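Serving tray

A serving tray is a shallow, flat-bottomed carrier used to move food, drink and tableware from one place to another. Most trays have a raised edge, called a lip or gallery, which keeps items from sliding off. Trays are used in homes, hospitals, schools, hotels and restaurants, and they also serve as a fixed surface on which dishes are arranged and left for the length of a meal.

Terms

In everyday American English the word "tray" covers almost any flat carrier with an edge. The trade draws finer lines. A platter is meant to hold food directly, while a tray is meant to hold the vessels that contain it. A salver is a flat tray, usually of metal, without handles, once used for handing over letters and cards as well as glasses. A butler's tray has high sides with cut-out grips and is often paired with a folding stand. A bed tray stands on short legs.

Materials and construction

Wood is the oldest common material. Early trays were cut from a single board and hollowed with a gouge, a method that limited their width to that of the plank. Joined trays, in which four side pieces are fixed around a thin base, allowed larger sizes and became the standard pattern for household use. The corners may be mitered, dovetailed or simply butted and pinned.

Metal trays are made from silver, brass, copper, steel or aluminum. They resist heat and can be washed at high temperatures, but they are noisy in use and show scratches. Lacquered and painted metal trays were widely sold as a cheaper alternative to silver.

Molded trays of plastic or pressed fiber came into general use with the growth of cafeterias. They are light, stack closely and can be printed with a pattern, including imitation wood grain. Many have a textured or rubber-coated surface that reduces slipping.

Finish has a strong effect on service life. Oiled wood can be renewed by the owner but stains easily. Varnished wood sheds water until the coating is broken, after which moisture may spread beneath it and lift the film.

Size and shape

Rectangular trays make the best use of shelf and table space and are the usual choice for institutions. Round trays are preferred in bars and dining rooms because they can be carried on one hand and turned without changing their balance. Oval trays are a compromise between the two. A common length for a large household tray is 60 centimeters, which fits across most side tables and can be carried through a doorway without being turned.

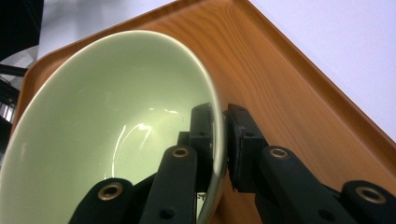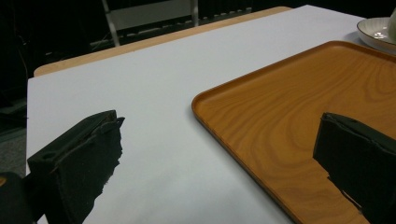
GRARKVILLE, February

The Grarkville Museum of Household Goods has opened its tray collection to visiting readers by appointment. The collection holds 678 trays, of which 99 are on permanent display in the east gallery. The remainder are kept in drawers and may be requested by shelf number.

Regional manufacture

Grarkville was for many years a center of tray making. Two firms accounted for most of the town's output. Bondiner produced joined wooden trays with dovetailed corners, sold mainly to hotels. Troletti, which began as a maker of picture frames, applied the same molding profiles to its trays and is known for a narrow beaded lip. The two companies shared a drying yard beside the river and on several occasions bought timber jointly.

The best known product of the town is the Penrose, a rectangular tray introduced by Bondiner and later made under license by Troletti. Its base is let into a groove on all four sides and left unglued, which allows the wood to swell and shrink with the seasons without splitting. Examples by the two makers are difficult to tell apart once the paper label has been lost. Tatiana Kubíček, in her catalog of the museum's holdings, separates them by the direction of the saw marks on the underside of the base.

Production of the Penrose ended when hotels in the region changed to molded trays. The pattern books of both firms survive and are held by the museum. The drying yard was cleared and is now a public garden.

Use at table

In formal service the tray is carried to the guest's left and held level at the height of the table. Heavy items are placed nearest the body of the person carrying it and tall items toward the center. Glasses are set down from the right. A cloth or paper liner may be used to quiet the contact between dishes and tray.

In home use the tray often stays on the table, where it marks off a place for cups, bowls or condiments and protects the surface beneath from heat and spills. Coffee and tea services are commonly stored on the tray with which they are used.

Care

Wooden trays should be wiped with a damp cloth and dried at once. They should not be soaked or placed in a dishwasher. Light scratches in an oiled finish can be reduced by rubbing along the grain with fine steel wool and applying fresh oil. Silver trays are washed by hand and stored in cloth. Molded trays tolerate machine washing but may warp if they are stacked while still hot.

See also

Butler's table
Lazy Susan
Platter
Tea service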